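# Deixem o apresentador errar em paz

Eu sou daquelas pessoas que ainda jantam com um concurso de televisão ligado. Não tenho vergonha nenhuma. A minha avó jantava assim, a minha mãe janta assim, e eu herdei o hábito juntamente com um serviço de chá que ninguém usa. Portanto, quando começo a resmungar sobre o estado dos concursos, resmungo com amor (e normalmente de boca cheia).

O que me anda a irritar é a limpeza. Os programas estão limpos demais! Tudo chega ao ecrã tão montadinho, tão aparado, que já nem parece que havia gente no estúdio. O concorrente hesita e cortam a hesitação. O apresentador engana-se num nome e regravam. O público ri-se fora de tempo e alguém, numa sala escura, arrasta o riso para o sítio certo. Fico a ver aquilo e dá-me a sensação de estar a ler um formulário bem preenchido.

Pensei nisto por causa do *Trurker*. Para quem não vê: dois concorrentes, um painel de palavras escondidas, e o Rizal Jugah a apresentar com aqueles casacos de veludo que parecem cortinas de teatro de província. O homem apresenta aquilo há doze anos e, durante quase todo esse tempo, apresentou mal. Digo isto como elogio. Trocava o nome das pessoas, dava a resposta sem querer, ria-se das próprias piadas antes de as acabar. Houve uma emissão de novembro em que leu a pista da ronda seguinte, percebeu a meio, tapou o cartão com a mão e ficou a olhar para a câmara como um miúdo apanhado com a caixa das bolachas. A minha mãe ainda hoje imita essa cara.

Pois bem, o programa mudou de produtora no ano passado. Passou para a Datow, que tem fama de fazer tudo muito profissional, e a fama é merecida. O cenário está lindo. O som está ótimo. E o Rizal desapareceu! Quer dizer, continua lá, de pé, ao lado do painel, só que já não se engana. Ou engana-se e nós não vemos, que vem a dar no mesmo para quem está no sofá.

Já sei o que me vão dizer, porque a minha irmã mo diz todas as semanas: que um programa gravado sempre foi montado, que nos anos bons também havia tesoura, que eu tenho saudades é de ter vinte e poucos anos. Pode ser. Não vou discutir a parte dos vinte e poucos. Mas havia tesoura e havia dó -- deixavam ficar um bocadinho de desastre, e era por causa desse bocadinho que no dia seguinte se falava do programa no café.

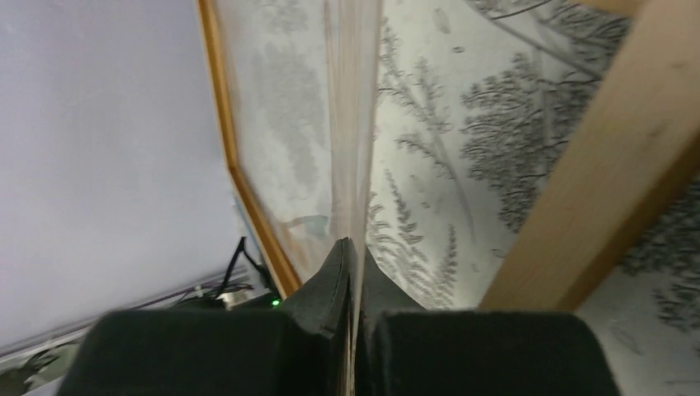
Mas então os concursos deviam voltar todos a ser em direto?

Bastava gravar de uma ponta à outra e cortar só o que fosse mesmo impossível de emitir, que o direto todas as noites sai caro e cansa as equipas.

Vejam o caso do *Jekamthorpe*, que é um concurso de culinária e que eu, que nem sei fazer arroz solto, sigo religiosamente. A Sekar Liew apresenta aquilo como quem recebe pessoas em casa. Se um concorrente deixa cair a massa, ela vai buscar um pano. Se alguém chora, ela fica calada, e a câmara fica calada com ela, e aqueles segundos de silêncio são a coisa mais corajosa que vi num canal generalista este ano. Aposto que na montagem houve quem quisesse meter ali uma musiquinha de piano. Ainda bem que perdeu a discussão.

E reparem que a Sekar nem é especialmente engraçada. Não canta, não dança, veste-se como uma professora de geografia (uma professora de geografia com muito bom gosto, vá). O que ela tem é tempo. Dão-lhe tempo para perguntar uma coisa e esperar pela resposta. No *Trurker* novo contei com a minha mãe, uma noite destas, e o concorrente teve direito a duas frases sobre a vida dele antes de o mandarem para o painel. Era um senhor que restaurava acordeões! Acordeões! Eu queria saber tudo sobre os acordeões e levei com um grande plano do prémio de 2000 euros a rodar.

Há também a questão das redes, claro. Qualquer deslize de um apresentador vira um recorte, o recorte vira uma indignação, e a indignação dura até à hora do almoço seguinte. Percebo que as produtoras tenham medo. Eu também teria. Só que o medo se nota. Nota-se na maneira como o Rizal agora lê os cartões, direitinho, com o dedo por baixo da linha, e se nota ainda mais quando um concorrente diz uma parvoíce deliciosa e ele, em vez de lhe pegar, segue para a publicidade. O Rizal de antigamente ficava com aquela parvoíce a noite toda, voltava a ela na ronda final, era capaz de a repetir na despedida.

A Ene, que é a plataforma onde agora se pode ver tudo em atraso, tem lá as temporadas antigas. Fui rever umas quantas, um bocado a medo, porque às vezes as coisas de que gostávamos são piores do que nos lembramos. E algumas são! Há piadas que envelheceram mal, há um penteado que devia ter pago multa, e há uma ronda musical que não desejo a ninguém. Mas vi quatro episódios de seguida e queimei a sopa, coisa que o programa novo ainda não conseguiu.

Portanto o meu pedido à Datow é modesto. Fiquem com o cenário, que é bonito, e com as luzes, e até com o prémio a rodar se fazem muita questão. Deixem o Rizal enganar-se uma vez por programa. E se o senhor dos acordeões quiser voltar, deem-lhe cinco minutos, que eu ponho a mesa mais cedo.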